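Section 4: Setting Up Your Takevstead Label Printer

Before you start

You should have the printer, the power supply, one roll of 25 mm labels and a small bag of screws that belong to nothing in this guide. Keep the screws. Customers who throw them out write to us, and customers who keep them also write to us, but more calmly.

Clear a flat spot within reach of an outlet. The printer needs a hand's width behind it for the lid to swing open. Most people set theirs up wherever the gift wrapping, the mail and the kitchen already meet, and it works fine there. 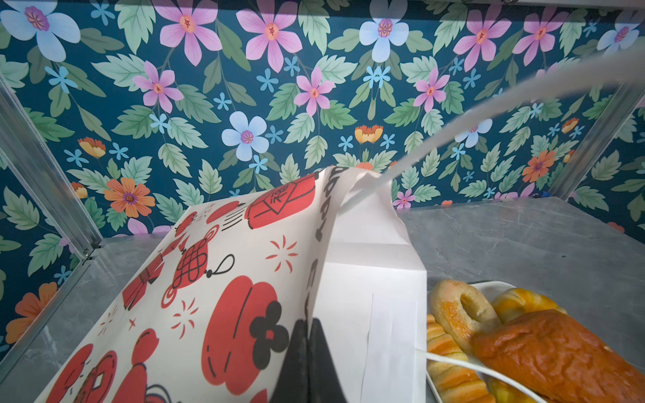 Photo: Nadiia Hrytsenko

Loading the roll

1. Press both side tabs and lift the lid. It opens farther than you expect. Move your coffee.

2. Drop the roll in with the loose end coming over the top, printed side up. A roll loaded upside down will print perfectly on the backing paper, where your words will be of use to the trash can.

3. Pull the end out past the cutter until about 65 mm is showing, then close the lid until it clicks on both sides. One click is half a click too few.

Note: Paper gift bags, cardboard and glass jars take the standard labels well. Fabric and anything with a waxy coating need the Gralusden strong-hold roll, sold separately, as such things are.

Pairing with your phone

4. Install the Horobets app and hold the green button on the printer until the light blinks. Let go when it blinks. If you keep holding, the printer resets itself and you get to enjoy step 4 again.

5. Choose "Add printer" and enter the code 1221. Every unit ships with the same code. Change it under Settings if you live with teenagers.

6. Send the test label. It says TEST LABEL. We had a longer discussion about this than you would think.

Caution: Don't pull the label while the motor is running. It feels helpful — it bends the cutter arm, and the cutter arm is outside the warranty.

Making a gift tag

7. Open Templates and pick Tags. There are 140 of them, sorted by holiday and then by an order we inherited from the previous owners of the app.

8. Type the name. The preview shrinks long names to fit, so a grandmother with a title and two surnames may need the wide setting.

9. Print, peel from the corner with the notch, and press the tag onto the flattest part of the bag. Bags with lettering down the folded edge look better with the tag on the front panel. Smooth it from the middle outward with your thumb.

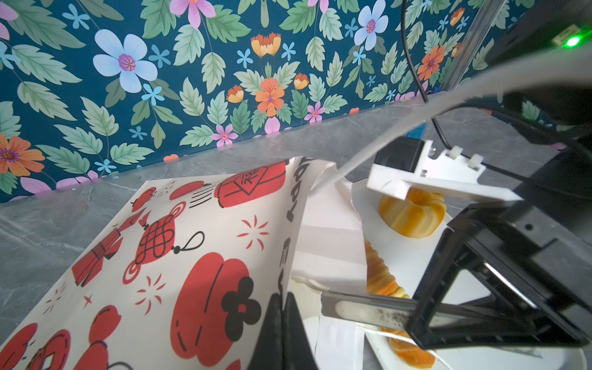 10. Switch the printer off at the back when you're done. The button on the front only puts it to sleep, and it wakes up to clean its print head in the middle of the night with a noise like a small zipper.

Note: If the light stays red after step 10, unplug the printer, wait a minute and plug it back in. If it is still red, see Section 9, or call the Prircombe service desk and have the serial number ready. It's on the underside, in gray, on gray.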